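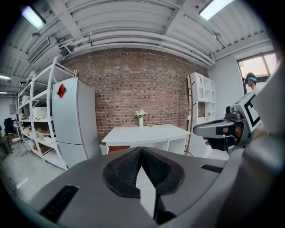
Taller de Poesía y Traducción · Centro Cultural Tavares

Noticias de diciembre

Queridos amigos del taller:

Ya tenemos en las manos el número 9 de nuestra revista Lurgate. Son 30 poemas en cinco lenguas, y la mayoría llega con su traducción al español en la página de al lado. Recibimos más de 576 textos para esta edición, por lo cual pedimos paciencia a los autores que todavía esperan respuesta. Vamos a contestar a todos, también a los que no entraron.

La lectura de presentación será en la librería Unden, a las siete de la tarde. Abre Ademir Queiroz con tres poemas de su libro nuevo, que escribió en portugués y que él mismo ha traducido. Después lee Sang-wook Gil. Sus poemas son muy breves y él prefiere decirlos dos veces, primero en coreano y luego en español, sin explicación entre los dos. Pido por favor que guardemos los aplausos para el final de su turno.

Luego hay micrófono abierto. Quien quiere participar debe apuntarse en la entrada, con un solo poema, que no pase de una página.

Una corrección del número anterior: en el poema «Stendis» faltó el último verso, que dice «y el río, sin mí, sigue de pie». La falta fue mía y ya pedí disculpas a la autora. En la versión de la red está completo.

Para el próximo número aceptamos también prosa breve y reseñas de libros de poesía. El tema es la casa prestada.

La redacción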